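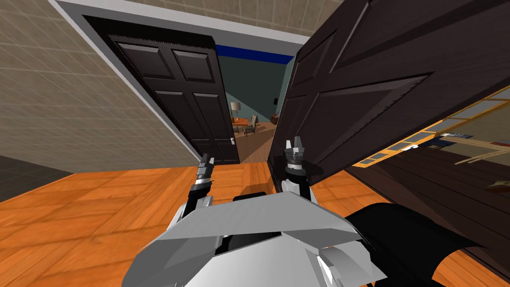
Search this blog Search Go

Monday club again. Quick one because the bus is in a bit and I've not eaten.

So – double doors. Gimance (our robot, still only exists in the simulator, still my favourite) has moved on from drawers and is now on the door task for Namero. Two arms, two doors, get through to the room with the lamp without hitting anything. Sounds easy. Is not easy.

Main problem is the arms don't agree with each other. The left gripper is the thin one with the little pointy fingers, good for poking at things, rubbish for anything with weight. The right one is the chunky one with two upright prongs and it will push all day if you let it. I had them both running off the same script til last week, which was daft. Now they each get there own and a shared "are you done yet" flag. Much calmer.

Other problem, knobs. The doorknob is tiny and silver and the left gripper goes for it like it's swatting a fly. For now I'm cheating and starting every run with the doors part open. Genivaldo Amaral (runs the club, very patient) says that's fine for the first round as long as we write it down in the report. Written down. Moving on.

Tonight's numbers: 28 runs, 6 clean ones, all the rest it clipped a door on the way past or just stopped dead. Two weeks ago it was none so I'm taking it.

The door edges are still rendering all jagged along the top. Tried the settings Brandão's lot posted, no change. Doesn't seem to bother the collision side so it's bottom of the list.

To do before next session:
– slow the right arm down, it's bullying the left
– log file is 386 pages if you print it. do not print it
– ask if Hinduvley are bringing their own controller or using the club one
– find out who has my charger

Regional heat is in October and we still havent got a team name. Suggestions below please, sensible ones.

Right, bus.

6 comments
Share 2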